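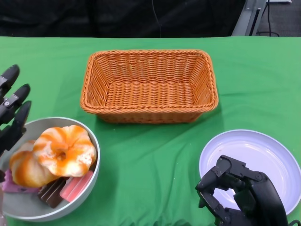 Mallberg lab puts multi-fingered hands up against two-finger grippers on tabletop sorting

MALLCOMBE - A test group at Mallberg, the automation firm based on the Girnstead road, has finished the first part of a comparison between multi-fingered robot hands and the simpler two-finger grippers it has used for years. The results are mixed, and the company says it will keep both types on its benches for now.

The trials cover the kind of light handling that Mallberg's customers ask about most: moving packaged and unpackaged food between bowls, baskets and plates on a cloth-covered table. The firm ran 665 attempts in all, split between the two types of end tool, with the same pair of arms and the same control software used throughout.

Each attempt began with goods in a bowl on one side of the table. The robot had to pick up one item and put it in a wicker basket or on a plate without dropping it, crushing it or dragging the cloth out of place. Items included ring-shaped pastries, chocolate bars and wafer bars. An attempt that ran over the time limit was counted as a failure even if the item later reached the basket.

According to the group's written summary, the two-finger grippers were faster on flat, stiff items. A bar lying clear of the others could be pinched by its long sides and lifted in one motion. The multi-fingered hands took longer to settle on the same bar and sometimes pushed it against the side of the bowl before closing.

The order was reversed for round and ring-shaped goods. The hands could spread the load over several fingertips, and the summary records fewer marks on glazed surfaces. The two-finger tools tended to tip a ring as it came up, and the operators had to lower the grip force so far that some items slid out on the way to the basket.

Heaped bowls caused trouble for both. When bars were tucked under or beside other items, the robot often disturbed the top of the pile on its way in. The group logged 156 failures of this kind, the largest single group in the record. Most came from the planning software choosing a poor approach angle, the summary says, and changing the hand made little difference.

The controller used in the trials comes from Harahap, which also supplied the software that turns an operator's hand movements into finger commands. Mallberg had planned to run a second controller alongside it but put that off after delays with the wiring. Cable routing at the wrist came up several times in the notes. On the multi-fingered hands the cable leaves from the back, and it limited how far the wrist could turn when the arm came in low over a plate.

Camera placement was tested as well. The group tried 4 mounting positions and settled on one at head height looking down at the table. A wrist camera gave a closer view of the item but lost sight of it in the last moments before contact, when the fingers closed in front of the lens. The lab may return to a combined setup later, though the summary notes that it would add to the load on the controller.

The choice of table covering also affected the numbers. Early runs were done on a bare bench, where the glare from the overhead lights confused the depth readings. A green cloth fixed that. It also wrinkles, and the fingertips caught in the folds on low grasps around the plate rim. The group decided to leave the folds in and not smooth the cloth between attempts, on the grounds that a customer's site would be no tidier.

Upkeep is the other point on which the two types differ. The two-finger grippers went through the whole series with one change of pads. The hands needed their joint screws checked at the end of each shift, and one finger was replaced after it began to lag behind the others when closing. Mallberg puts the extra work at around 2 hours a week for each hand.

Price was left out of the comparison. The company said the cost of multi-fingered hands has been moving too quickly for a figure to be useful to buyers, and that it would give quotes case by case.

A second part of the work is due to start in July at the company's Girnstead site. It will use both hands at once, with one steadying the basket while the other places the item, and will add soft fruit and paper bags to the list of goods. The grasp records from the first part will be shared with Harahap, which plans to use them to adjust how its software sets finger force. Mallberg expects to have the results of the second part ready before the end of the year.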